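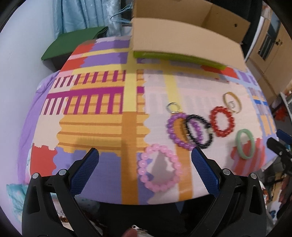 Ásdís Arnardóttir wrote in to ask why I keep telling people to sort their own jewelry when, in her words, "a machine will be doing it by the time my kids leave home." Her kids are in grade school, so she may be right. I wouldn't leave the pile sitting there until then.

Home Tips Kitchen Laundry Bedroom Workshop Ask Us
Search this site Enter keyword Go

Sorting small stuff on the bed, and whether a robot can do it yet

Posted 7/24/22

I went to the Velcombe home show last October and watched the Neagu arm pick up beads, keys and socks from a table. It took 20 minutes to clear what I'd clear while the kettle boils. The man from Neagu said it would be faster next year. He said the price would come down too, from a number he didn't want to give me.

Beaded bracelets are a mean test. They flop, they change shape when you lift them, and two that touch will come up together. A stiff bangle is easier to grab but slides away if you come at it wrong. Then put the lot on a loud patchwork duvet, with stripes and blocks of purple and red, and ask a machine which purple is bracelet and which is bed. My sister has trouble with that one.

So, for now, by hand:

Spread everything out on the bed so no two pieces touch. A plain towel underneath helps if your bedding is busy.

Take the small rings first. They end up in the folds.

Lift a stretchy bracelet with a finger through the loop. Pinching one bead puts all the weight on the cord, and that's how I lost a good one in Gumham.

Keep stone or glass bangles away from the metal ones – a folded washcloth between them is plenty.

Check the cord on each beaded piece before you put it away. If you can see it between the beads, restring it.

Shake the duvet out over the floor when you're finished, not out the window.

I'll change my mind when somebody sends me a machine that can do step one without me standing next to it. Trirudlow says theirs will cost $2,000 and fold towels as well. I've asked to borrow one for 2 weeks and I'm still waiting on an answer.

Related tips
Untangling a fine chain with a pin and baby oil
Do robot vacuums do corners?
Restringing beads on elastic cord
Storing spare bedding in a small room
Window-washing robots: a second look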